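Renu Sisodia quit her job to write crosswords

I met Renu Sisodia over a video call, and she was already laughing before I got my first question out. "I just found a typo in tomorrow's grid," she said. "Give me a second!"

She's sold 230 puzzles so far, mostly to the Statummont weekly, and she still starts every one the same way – long answers first, coffee second. 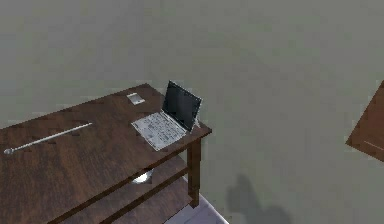 Her worst habit? Falling for a word. "I spent three days trying to save 'rutabaga,'" she told me. "My editor, Jae-hoon Lim, finally made me cut it." (She's still a little sore about that one!)

I asked what beginners get wrong. "They write clues to win. You want the solver to get there and grin."
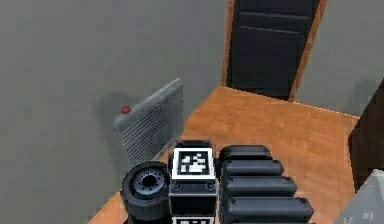 A red knob, a gray radiator and a dark door.

Her first book comes out in September.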